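Como cuidar de um tampo de madeira maciça (e arrumar a mesa de trabalho por cima dele)

Este site utiliza cookies para melhorar a sua experiência de navegação. Ao continuar, aceita a nossa política de cookies. Aceitar | Saber mais

Adoro tampos de madeira em ripas coladas, daqueles que lembram uma tábua de cozinha gigante. São quentes ao toque, aguentam anos de uso e, quando ficam feios, lixam-se e voltam a ficar bonitos! Experimentem fazer isso a uma secretária de aglomerado. Já tratei vários, meus e de amigos, e todos os meses de setembro recebo mensagens de gente que vai recomeçar a trabalhar em casa e quer saber por onde pegar. Por isso resolvi escrever tudo de uma vez: primeiro a madeira, depois a arrumação, e no fim o candeeiro, que é a parte a que quase toda a gente dá pouca atenção e que muda completamente uma mesa.

O que vai precisar

Lixa de grão 180 e de grão 300
Um bloco de lixar (pode ser um pedaço de cortiça)
Óleo para madeira – eu uso o Bruvero, incolor, mas qualquer óleo duro para tampos serve
Panos de algodão velhos, que não larguem pelo
Um aspirador com escova macia
Luvas e uma janela aberta

Passo 1: esvaziar a mesa toda

Toda mesmo. Sei que apetece empurrar as coisas para um canto, tratar metade e depois trocar, mas fica sempre uma linha no meio onde o óleo se sobrepôs, e essa linha vai persegui-lo durante meses (falo por experiência, a minha primeira mesa tem uma). Ponha tudo numa caixa e leve a caixa para outra divisão. Vai dar jeito mais à frente.

Aspire bem, sobretudo nas juntas entre as ripas, e passe um pano apenas húmido. Deixe secar pelo menos 2 horas antes de pegar na lixa.

Passo 2: lixar sempre no sentido do veio

Comece com o grão 180 e faça passagens compridas, de uma ponta à outra, acompanhando os veios. Nada de círculos! Os riscos circulares quase não se veem na madeira crua e depois, com o óleo, saltam todos cá para fora. Nas manchas de chávena insista um pouco mais, mas alargue a zona, para não abrir uma cova.

Se o tampo só estiver baço, sem manchas nem riscos fundos, pode saltar o 180 e ir direto ao 300. Numa secretária normal são uns 10 minutos de trabalho bem agradáveis. Passe a mão de vez em quando: os dedos encontram falhas que os olhos não apanham.

Aspire outra vez. E outra, já agora, que o pó fino agarra-se às juntas que é uma coisa parva.

Passo 3: olear

Deite uma colher de sopa de óleo no meio do tampo e espalhe com o pano, outra vez no sentido do veio. A madeira clara ganha logo um tom de mel, e é aqui que fico parada a olhar feita tonta. Continue até estar tudo coberto com uma camada fina. Espere 5 minutos e retire o excesso com um pano limpo, sem piedade. O óleo que fica à superfície não protege nada, fica pegajoso e apanha pó.

Deixe secar de um dia para o outro e repita. Duas camadas chegam para uma secretária; para uma bancada onde se trabalha com ferramentas, ou se pousam coisas pesadas, dou três.

Atenção aos panos usados: abertos, ao ar livre, até ficarem duros. Panos com óleo amarrotados dentro de um balde podem aquecer e pegar fogo sozinhos. Isto é a sério.

Passo 4: decidir o que volta

Agora a caixa. A minha regra vem de um livrinho sobre oficinas do Lewis MacBrayne, que encontrei numa feira e que já emprestei a meio mundo: o centro da mesa é para as mãos, a margem de trás é para as coisas. Tão simples e resulta tão bem!

Na prática, ponho ao fundo só aquilo em que pego todos os dias. O porta-canetas vai para um dos cantos de trás, do lado da mão com que escreve, para não ter de cruzar o braço por cima do trabalho. Objetos de brincar com os dedos enquanto se pensa (uma bola pequena, uma pedra bonita) também podem ficar atrás, à vontade. Tudo o que for papel solto sai da mesa. Comprei para isso uma caixa Drummond, funda, que vive numa prateleira ao lado, e a cada par de semanas faço uma limpeza.

Antes de pousar o que quer que seja, veja a parte de baixo. Bases de metal riscam, e as de borracha escura podem deixar marca em óleo recente. Uns discos de feltro autocolante resolvem o assunto.

Passo 5: o candeeiro

Cheguei à minha parte preferida. Para uma mesa de madeira clara gosto muito dos candeeiros pequenos de globo branco, com haste fina e base redonda de metal. A luz sai suave para todos os lados, não faz aquele círculo duro no meio do papel e puxa pelo tom da madeira. O modelo Uda, da Irkosau, foi o que me converteu, mas há muitos parecidos em segunda mão.

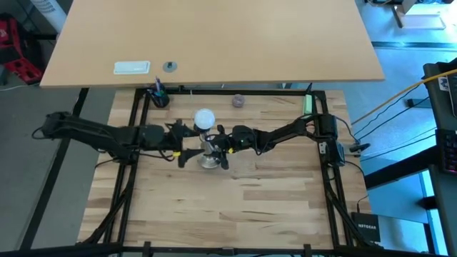
Para o mudar de sítio, pegue sempre pela haste, em baixo, perto da base, e levante a direito. Pelo globo nunca: o encaixe costuma ser a parte mais frágil da peça e com o tempo ganha folga. E não o arraste, por muito que a distância seja curta, porque basta um grão de areia debaixo da base para deixar um arco riscado no óleo novo.

Quanto à posição, experimente à noite, com a luz do teto apagada. Comece com o candeeiro a meio do tampo e vá recuando aos poucos até deixar de ter o brilho nos olhos quando está sentado. Quem escreve à mão deve desviá-lo para o lado contrário ao da mão da caneta, senão trabalha na própria sombra. Quem usa sobretudo ecrã pode deixá-lo mais atrás, quase junto à borda, que ali ilumina o tampo sem fazer reflexo. Quando acertar, marque o sítio com um bocadinho de fita de papel e use a mesa assim durante uns dias antes de decidir. Eu mudei o meu três vezes!

Manutenção

No dia a dia, um pano seco. Se entornar café, limpe logo, sem esfregar. Nada de produtos com amoníaco nem de toalhitas desengordurantes, que levam o óleo atrás. Quando uma gota de água deixar de formar bolinha e começar a entrar na madeira, está na altura de mais uma camada: lixa 300 muito ao de leve, aspirador, óleo, pano. Costumo fazê-lo ao fim da tarde, para a mesa secar durante a noite e estar pronta a usar de manhã.

Se o seu tampo tiver verniz em vez de óleo, o processo é outro, e é preciso tirar o verniz todo antes de começar. Faça primeiro um teste do lado de baixo, num canto escondido, para ver como a madeira reage.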